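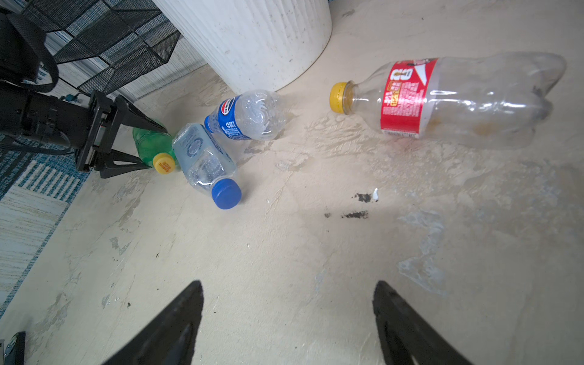 2026-09-18

Privacy stuff all day again. Markero finally sent the new consent form, 40 pages, and clause nine still says they can share applicant files with "related parties". Which parties?? Wrote back asking. No answer by five.

Decha found 800 old resumes on the Ploltitz drive. Some from people who withdrew years ago. Retention schedule says gone after two years, so who signed off on keeping them. Felicja thinks it was before the merger. Maybe. Told him don't delete anything till Simone has looked, we have one access request open and his file could be in there.

Access request: reply due Monday. Draft is half done, need to black out the refrees' names. Call Benedito first thing.

Valquíria wants the notice in plain English, one page. Good luck. Cut the bit on "processing" down to two sentences and legal put it all back by lunch. Took it out agian.

Missed the 315 bus, next one crawled. Leftover soup. Forgot to ask Meso about the backup tapes, do that Monday too. Bed.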